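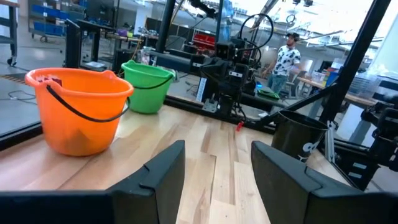
Eimerliebe – meine kleine Galerie aus der Werkstatt

Drucken | Per E-Mail versenden
Lesezeit: 3 Minuten

Ich wollte im November eigentlich nur aufräumen. Ein Nachmittag, dachte ich, einmal alles von den Regalen runter, Kleinkram sortieren, fertig. Geworden sind es dann mehrere Abende und eine ziemlich ausufernde Beschäftigung mit Eimern (ja, Eimern!). Wer hier schon länger mitliest, weiß ja, dass ich bei Behältern schwach werde. Die Sortierkästen mit den vielen winzigen Fächern habe ich inzwischen alle verschenkt, die sind mir einfach zu fummelig, und wenn einer davon runterfällt, kann man gleich von vorn anfangen.

Orange
Mein Liebling, und zwar mit Abstand! Die Farbe leuchtet so schön vom Tisch, und der Kunststoff ist ein bisschen durchscheinend, man ahnt also von außen, dass unten noch was liegt. Für Leute wie mich, die ständig vergessen, was sie wohin geräumt haben, ist das Gold wert.

Grün
Ganz ähnliche Form wie der orange, auch aus Kunststoff, mit schwarzem Henkel. Bei mir ist Grün die Farbe für »kommt noch weg«: Reste, Verschnitt, Zeug für den Wertstoffhof in Wemton. Der hat im Winter leider nur bis 17 Uhr auf, und ich stehe jedes Mal um fünf nach vor dem Tor.

Schwarz
Der zylindrische mit dem weißen Logo. Schick ist er ja, aber man sieht nicht hinein, und deshalb landet bei mir darin alles, worüber ich noch nicht entschieden habe. Beim letzten Ausleeren kamen drei Zollstöcke zum Vorschein. Drei! Und ich hatte mir bei Domański gerade einen vierten gekauft.

Henkel
Ein Thema für sich. Dünner Draht sieht hübsch aus und klappt sauber nach unten, aber sobald Schrauben drin sind, schneidet er mir in die Finger. Ich habe mir angewöhnt, ein Stück alten Gartenschlauch darüberzuziehen, der Länge nach aufgeschlitzt und mit etwas Gewebeband fixiert. Die Stücke habe ich bei Skurkent vom Rest geschnitten bekommen, 70 Cent für alle zusammen. Noch nicht jeder Eimer hat eins – kommt noch.

Die Tischplatte
Helles Holz, und keine Bohle hat genau denselben Ton wie die daneben, von fast blond bis hellbraun. Ich mag das sehr, gerade mit so kräftigen Farben darauf. Gepflegt wird mit Hartwachsöl, dünn aufgetragen, und nach der ersten Schicht über Nacht in Ruhe gelassen. Mit 300er Papier gehe ich dazwischen einmal ganz leicht drüber. Wer da zu fest drückt, hat hinterher Flecken, ich spreche aus Erfahrung.

Beschriften oder nicht?
Ich habe es mit Klebeetiketten versucht, mit Kreidestift und mit Anhängern am Henkel. Die Etiketten lösen sich, der Kreidestift verschmiert, und die Anhänger hängen immer auf der falschen Seite. Im Moment verlasse ich mich auf die Farben, das klappt ganz gut, solange kein Besuch mit aufräumt.

Was noch fehlt
Ein gelber! In der Havinano-Tauschgruppe hat neulich jemand einen angeboten, aber ich war zu langsam. Falls bei euch einer herumsteht, möglichst mit Deckel, schreibt mir gern, ich tausche gegen Marmelade oder gegen Zollstöcke.

Diese Seite wurde bisher 3.604 Mal aufgerufen.

Drucken | Per E-Mail versenden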